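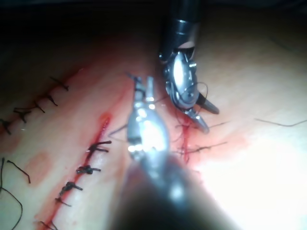 Suture practice bench: pads, thread and instruments
Stevens Skills Room, bench 2
Checked Mon 10 July

Skin pad surface
Pass, with a grumble. The supplier (Emetti) says each pad is good for 1,000 stitches. I would like to meet the person who got that far. Look for tearing at the edges of each cut before every session and do not take the label's word for it.

Incisions
Pass. Three parallel cuts to a pad is enough. The request to squeeze in a fourth is refused again.

Finished stitches
Comment only. There are five interrupted stitches in one line, each knotted, with the tails left on. Tidy enough, but a knot in a practice pad proves very little. Pull-test one per line before signing anyone off.

Tail length
Query. The top stitch in that line has a long tail. The course notes ask for short ones and then give no length. Zilov to supply a figure by August. They said that last year too.

Thread
Pass. Dark thread, easy to see against the pad. Keep it clear of joints and pins on the instruments. Offcuts go in the tub and not on the floor.

Jaws and tips
Close fully, open fully, no grit. "Looks fine" is not an entry. Write what you tested.

Wrist joints, pins and small screws
Pass on movement. Shiny metal hides fine scratches very well, so check under the lamp from both sides.

Shafts
Wipe down and inspect for chips. The Lodusport wipes claim to be safe on all coatings. No data sheet seen, so use the plain ones.

Use log
Fail. Last entry reads 400 exactly, as did the one before it. Start again from the booking sheet.

Next check: August, or sooner if a pad splits.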